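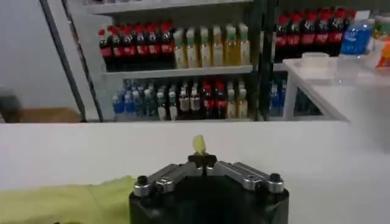 Gromis 400 Folding Work Table: Review
Reviewed by Shagufta Gondal, 28/04/2019

The Gromis 400 is a folding work table with a fixed-height steel frame and a white laminate top. It is sold for sewing, craft and light assembly work. I have used one every day since last July, mostly for cutting fabric and hand finishing, with a sewing machine on it for part of each afternoon.

Assembly

The table ships in one flat carton. The legs come attached. The user fits two cross braces, four feet and the center latch. The supplied hex key is soft and rounded off on the third bolt, so I switched to my own. Total time was 23 minutes, including a second attempt at the latch plate, which can be installed upside down. The manual shows it from underneath without saying so. If the latch will not close with the legs open, remove the plate and turn it over.

Top surface

The laminate is smooth with a low sheen. A rotary cutter used without a mat leaves a visible line, so use a mat. Chalk and water-soluble marker wipe off with a damp cloth. Ballpoint ink needs rubbing alcohol. A steam iron rested on a folded towel for a few seconds did no damage, but the manual rates the surface for warm objects only, and I would not treat it as an ironing surface.

The white finish helps when matching thread colors and makes dropped pins easy to find. It also shows lint from dark cloth. Under a bright lamp there is some glare at low angles. Moving the lamp to the left side fixed that for me.

The edge banding is the weakest part of the top. On my unit it began lifting at the front right corner after the first winter. I reglued it with contact cement and it has held. Fouzia Pirzada, who has the same model in her alterations shop, reports the same fault at the same corner.

Stability

With the braces tight, front-to-back movement is small. Side-to-side movement is more noticeable and increases with machine speed. At full speed on a domestic machine, a glass of water near the edge shows ripples but does not travel. A heavier machine should be placed over a leg pair and not at mid-span, where the center hinge flexes slightly under load.

The feet adjust by thread and have no lock nut. They creep on a hard floor. I added a nut to each one and have not had to level the table again.

Height

Working height is 38 inches, which suits standing work. It is too high for sitting in an ordinary chair. A drafting stool works, but the lower brace takes up the space where most people would put their feet. Buyers who mainly sit should look at the lower version. The two share a top, and the legs are not interchangeable.

Folding and storage

Folded, the table stands on its long edge and needs a wall behind it. The latch releases with one hand. The hinge does not have a finger guard, and the gap closes fast over the last inch of travel. Keep hands on the outer edges. I find it manageable alone, though stairs are easier with two people.

Comparison

I also tried the Funetti craft table for 16 days. It is lighter and rolls on casters, and its drop leaf gives a larger cutting area. It moves under a sewing machine even with the casters locked. The Funetti top has a faint texture that catches silk. For cutting alone I would choose it. For mixed work the Gromis is better.

Parts and support

Nodbridge handles spare parts. I ordered replacement feet by email and received the correct thread size. Edge banding is not on the parts list, and my question about it was not answered. The warranty covers the frame and latch and excludes the surface.

Good points: flat top, solid latch, easy to clean, acceptable under a domestic machine.
Bad points: edge banding, unguarded hinge, poor hex key, feet without lock nuts.

Rating: 4 out of 5 for standing work, 2 out of 5 for seated work.

Update: the company has since changed the manual, and the latch plate drawing is now labeled "view from below."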